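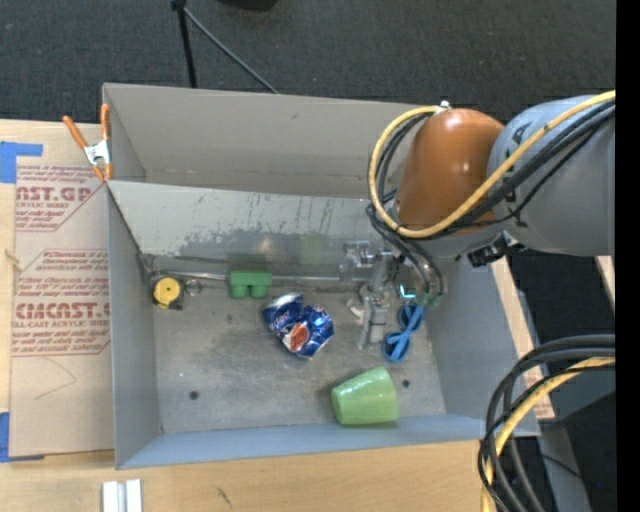 Subject: Re: [lumbao-users] Stock count differs after import

Hello all,

thank you for the quick answers. I tried both suggestions yesterday evening.

> Did you check if the Hallora export writes one line per box or
> one line per part number? We had the same trouble in December.
> Lumbao joins lines with an equal part number and keeps only the
> last quantity. It gives no warning.

This was the reason, at least for most of it. My file has 1,789 lines, and 129 of them repeat a part number from an earlier line. I summed them in a spreadsheet before the import, and now the totals agree, except for 15 parts.

These 15 all come from one supplier, Dridon. Their part numbers begin with a zero, and the spreadsheet removes it when I save. I set the column to "text" but the zero is lost again when I open the file next time -- maybe I do it in the wrong order?

Two questions remain:

1. Can Lumbao add the quantities by itself? I found no such setting in version 37.

2. Does somebody import directly from Hallora, without a spreadsheet between? The manual mentions it with one sentence only.

Thank you in advance and best regards from the Simex parts store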